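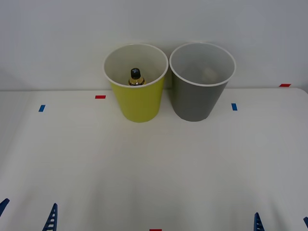 Bench with the two cups, bottle in the yellow one. Slotted fingers on both arms.

From: Ermelinda Rebelo
To: gripper-trials list
Date: Jun 2, 2024
Subject: Re: slotted fingers vs the solid ones

Saqib Bajwa wrote:
> Has anyone run the slotted fingers on the cup task yet? We only have
> numbers for the solid Helleo set, and those kept knocking the cup over
> when the bottle was lifted out. Also, did you move the tape?

Hi Saqib,

Yes, I ran them on both arms, 33 attempts, with the bottle starting in the yellow cup and going across to the grey one. The slotted fingers tipped the yellow cup 2 times. The solid set tipped it 11 times over the same number of attempts. The pointed tips get down beside the bottle without pushing on the rim, and the slots let the finger give a little when it closes on the cap.

The weak spot is the ridged cap. If the grip lands high, the fingers ride up the ridges and the bottle drops back. I lowered the grasp height in the Plovska controller and that helped, but I haven't logged enough attempts to put a figure on it.

I have not touched the tape. Red and blue strips are where they were for the solid set, so the runs should be comparable. The cups stay close together at the back of the table, nearly touching. I'd like to try them farther apart next.

One question for you: is the Drastano camera profile meant to cope with white inside the cups? Depth readings down in the grey one are noisy for me.

Logs are in the Kakakhel folder.

Ermelinda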